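Le club Nokside apprend à un robot à passer les portes

Au lycée, le club Nokside se réunit deux fois par semaine dans une salle informatique du rez-de-chaussée. Les élèves n'y construisent plus de robot depuis deux ans. Ils travaillent sur une maison virtuelle, baptisée Zukach, dans laquelle un robot simulé doit se déplacer d'une pièce à l'autre sans rien heurter.

Le palier à moquette turquoise est le point de départ de la plupart des essais. Une poubelle métallique y est posée près du mur, l'escalier est à droite, et la porte ouverte au fond donne sur une pièce où se trouve un chariot à roulettes. 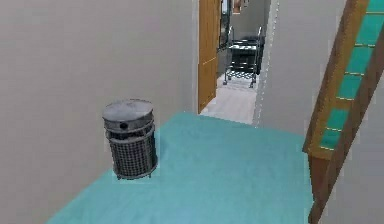 SCIENCES ET TECHNIQUES

La consigne tient en une ligne : quitter le palier, franchir la porte, s'arrêter devant le chariot. Les premiers programmes écrits en début d'année longeaient le mur de trop près et accrochaient la poubelle. D'autres prenaient la moquette des marches pour la suite du palier, les deux étant de la même couleur. Le groupe a fini par mesurer la profondeur au lieu de se fier aux teintes.

Le club compte 16 élèves, répartis en 4 équipes. L'une s'occupe du décor, une autre de la navigation, une troisième des capteurs. La dernière relit les journaux d'essais et classe les échecs. Elle en a relevé environ 400 depuis la rentrée, dont une bonne part au passage des portes.

Celle à petits carreaux turquoise a occupé l'équipe des capteurs pendant plusieurs séances. Le vitrage est translucide, les montants sont fins et la poignée, petite et gris argent, se distingue mal dès que la vue est inclinée.

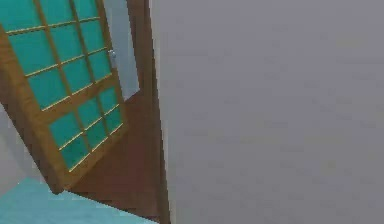
Temps de lecture : 2 minutes

Pour ce cas, les élèves ont repris le module Isitz, écrit par une promotion précédente, qui repère d'abord le bord du battant puis cherche la poignée le long du montant. Il a fallu l'adapter aux vues penchées. Le code est commenté en français, et chaque modification est relue par un élève d'une autre équipe avant d'être acceptée.

En juin, Nokside présentera son travail au concours Annamalai, réservé aux clubs scolaires. Le parcours y est tiré au sort et les équipes ne le découvrent que le matin même. Le règlement interdit toute intervention au clavier une fois l'essai lancé.

Les inscriptions au club pour l'an prochain se font auprès du secrétariat du lycée. Aucune connaissance en programmation n'est demandée.

Publié le 29/05/2024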